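Two-Arm Bench Kit, Trial Unit: Safety and Inspection Checklist, With My Comments
Supplier: Hitholm. Kit: Roltolia twin-arm cell. Site: Funthorpe workshop, bench by the window wall.
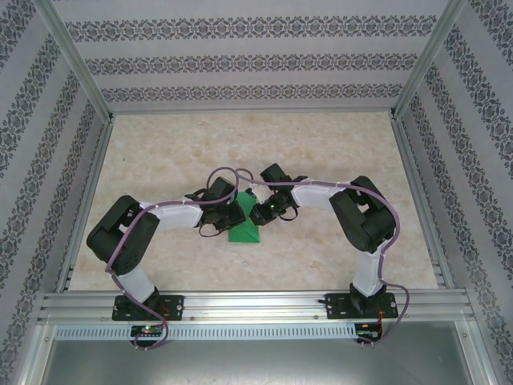 Roltolia cell, both arms over the green wedge. Rail and boards at the front.

I'm filling this in for the people who have to decide whether we keep the kit after the trial, and for whoever runs the next inspection. The headings are from our normal bench equipment form. The comments are mine and they run long, sorry, the form gives me a big box and I use it. Marks are OK, FIX (do it before the next session) or WATCH (fine today, look again).

1. PAPERWORK

1.1 Manual at the bench — OK
Printed, hole-punched, in the red binder. The supplier's manual is 182 pages and a good chunk of that is software setup. The safety part is short and sensible and I wish it came first. I stuck a tab on it.

1.2 Unit number matches the loan form — OK
Unit 312 on both. The first loan form had the wrong number on it and Hitholm sent a corrected one the same afternoon, so points for that.

1.3 Spare parts list — FIX
We got a list but it doesn't say which parts we can swap ourselves and which have to go back. I'd like that in writing before anybody picks up a screwdriver. I've emailed.

2. FRAME AND RAIL

2.1 Rail is tight to the frame — OK
Power off, both hands on the rail, good firm push and pull. No movement. It's a nice wide piece of grooved aluminum and it's easily the part of this kit I like best. Everything hangs off it, so it had better be good!

2.2 Base plates tight — OK left, WATCH right
Both arms sit on black plates bolted to the rail. Left side was solid. On the right I got a bit of a turn out of one bolt, less than a quarter. I snugged it up and put a dot of paint pen on the head so we can see if it creeps. Please don't wipe the dot off.

2.3 Corner posts and floor strips — OK
No sharp ends that I could find by running a gloved finger along them. The strips along the bottom of the side walls are flush.

2.4 Slotted strip under the rail — OK, with a grumble
Nothing rattles. But those little slots are going to swallow every dropped screw in the building. I lost one on Thursday and got it back with a magnet and some bad language. Suggest a small parts tray on the bench, well away from the rail.

2.5 Walls and floor of the cell — OK
Edges of the wallpaper are all stuck down, which matters to me more than the pattern does (damask! I've grown fond of it). The marbled floor wipes clean. The pale color is a real help when you're hunting for bits.

3. ARMS, POWER OFF

3.1 Each joint moves by hand with no grinding — OK
Slow, all the way through, one joint at a time, other hand holding up the rest of the arm. Left and right feel the same to me. The big black joints are stiffer than the wrists, and the manual says to expect that.

3.2 Links free of cracks — OK
Flashlight along all the white links, both sides, and a close look where they meet the black housings. That's where the last kit we had on trial started to go, so I took my time. Found nothing.

3.3 Fingers — OK
Even, no chips, they close square on a scrap of card. I'd add a finger check to the daily list, it takes no time at all.

3.4 Pinch points marked — FIX
No labels came with it. The places I'd want marked are the big joint on each arm and the gap between the two grippers when they come together in the middle. Look how close they get in the photo. There's barely a gap there, and a person's hand should never be anywhere near it with the power on. I'll make up yellow labels, but I'd rather the supplier shipped them in the box.

4. CABLES

4.1 Purple cables clipped along both arms — OK
White clips, all of them holding. Tug test done, gently.

4.2 Loops over the wrists clear of each other — WATCH
My biggest comment on the whole form. With both arms reaching into the middle, the two purple loops nearly touch. I ran the slow pick routine 23 times and never saw them catch, and I was standing there the whole time waiting for it. But that's the slow routine. At full speed, or with one arm crossing over the other, I wouldn't bet on it. I've asked Hitholm if we can shorten the loops. Until they answer, no crossing moves.

4.3 Thin black loops under the wrist — WATCH
Looked at these on the left arm. They hang down lower than I'd like when you're working over something tall. Over a little wedge it's no trouble. Keep the test pieces low for now.

4.4 Free ends at the front — FIX
Both purple cables come down over the front of the rail and hang toward the gray panel. It's exactly where a sleeve goes when you lean in! I want them tied back to one side with a soft strap. Moreira makes the strap we use on the other benches and we have a roll in the drawer.

5. BOARDS AND LIGHTS

5.1 Boards fixed down — OK
One under each base plate. Neither wiggles.

5.2 Boards covered — FIX
They're out in the open under the front edge, right where you'd rest a coffee or drop a wrench. The supplier sells a clear cover as an add-on. My opinion is that it should be part of the kit, and I've said so. If we buy, we buy the covers too, and I'd like that counted in the price when you compare it to anything else.

5.3 Lights explained to the user — FIX
With the power on there's a green and a red lit on the left board, and a bright green one on the right wrist, next to the gripper. I had to dig to page 129 to find the table that says what they all mean. Copy of the table to go on the wall. A new person seeing red will assume a fault, and you don't want people learning to ignore a red light, ever.

5.4 Red wires — WATCH
Thin ones near both bases. No bare copper and no kinks today. They're the sort of wire that gets nicked when somebody swaps a plate in a hurry, so look every week.

6. POWER ON

6.1 Stop button — OK
Pressed it mid-move, both arms, several times. They stop and hold. They don't flop, which was my worry with the fingers down near the floor. The button has to be twisted to release and the arms stay put until you start them again from the software. Good.

6.2 Pulling the plug — WATCH
Different story from the button. With the power gone completely the arms sag, slowly. Keep the floor under them clear before you unplug, or park them first (there's a park pose, use it).

6.3 Both arms to the middle — OK
Ran this with the green wedge on the floor of the cell, flat side down, in the center. It's a good test piece: bright, easy to see against the beige, and the sloping sides tell you quickly if the grippers are coming in uneven. Try it before you try anything clever.

6.4 Noise — OK
You can talk over it. No ear protection needed.

6.5 Reach past the rail — FIX
At full stretch an arm could swing out over the front, toward whoever is standing there. There's a limit you can set in the software and it was off when the kit arrived. I've turned it on. It needs to be on the startup list, and I'd like a strip of tape on the workshop floor for a standing line as well.

7. PEOPLE

7.1 Rules at the bench — OK
Sleeves rolled or buttoned, long hair tied back, no lanyards. One person at the keyboard and they call out before they hit go. Hands stay outside the rail while the arms are live, even if the piece has tipped over. Especially if the piece has tipped over — everyone's instinct is to reach in and set it right.

7.2 Training — FIX
The supplier includes one online session. I sat through it and it was friendly and clear, but it was nearly all about programming. We'd need to do our own half hour on stops, parking and cables. I can write it.

WHERE I'VE LANDED

Pass for supervised use at slow speed. No crossing moves, no full speed, nobody running it alone. Would I buy it? Leaning yes. The frame is solid, the arms feel well made, and support has answered every email so far within a day. What puts me off is paying extra for covers and making my own labels. If Hitholm will sort out the cable loops and throw in the covers I'd sign for it in November.

Open items: 1.3, 3.4, 4.4, 5.2, 5.3, 6.5, 7.2. I'll take the labels, the straps and the wall copy. The rest is waiting on the supplier or on a decision from you lot.

Next check: same form, same bench, before the first full-speed run. Bring the magnet.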